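Teaching by demonstration (robotics)

Teaching by demonstration is the practice of showing a robot what to do and letting it work out the motions from there. I've been writing this entry on and off since August, so forgive me if it rambles – it's a subject I really love! You'll also see it called learning from demonstration, imitation learning, or (in my old lab) just "showing."

Main methods

There are three ways people usually go about it. The oldest is to grab the arm itself and push it through the motion, which is called kinesthetic teaching. It feels great with a light arm and miserable with a heavy one, and your own hands end up blocking the cameras.

The second is teleoperation, where you sit at a controller, a headset or a smaller copy of the arm and the real robot follows along. I learned on a leader and follower pair called Veres, and Anjani Nair had to talk me through tying down a trash bag for most of an afternoon. The data is lovely, since every joint angle comes from the robot that will do the job, but you need the robot right there with you.

The third one is my favorite. You leave the arm out completely and hold the gripper in your own hand, with a camera mounted on it, and just do the chore. One in each hand if the job calls for two! Later the path of the gripper gets worked out from the video and sensors and handed over to an arm.

Everyday objects

Rigid blocks were the standard for years, and I was glad to see them go. Groceries are much better practice. A bag of crackers crumples and slides, foil packets hide each other, and a deep box makes you think about your angle before you reach in.

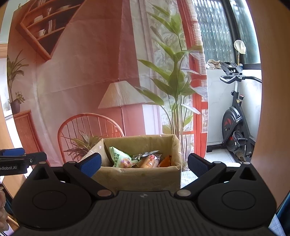
Snack packets in an open cardboard box.

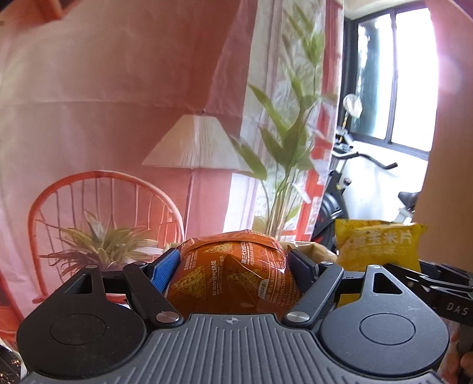
How many demonstrations you need is the question I get asked most. For one simple pick, Wahyudi Raju used to start with 12 and see how far that got him. The Alness set, which Sekar Santoso and I put together for packing and unpacking, ended up at 1,513, and we still found grips we'd missed. Variety matters more to me than the total. Move the box, change the light, swap hands, let somebody else have a turn – Sekar pinches bags near the top and I go for the middle, and the model was better for having both.

Known problems

A person can make moves an arm can't copy, like a quick twist of the wrist near the edge of its reach. Those recordings have to be filtered out or slowed down. Small mistakes also add up during playback, so many teams record recoveries too, where the demonstrator starts from a bad grip and fixes it.

See also: teleoperation, behavior cloning, force feedback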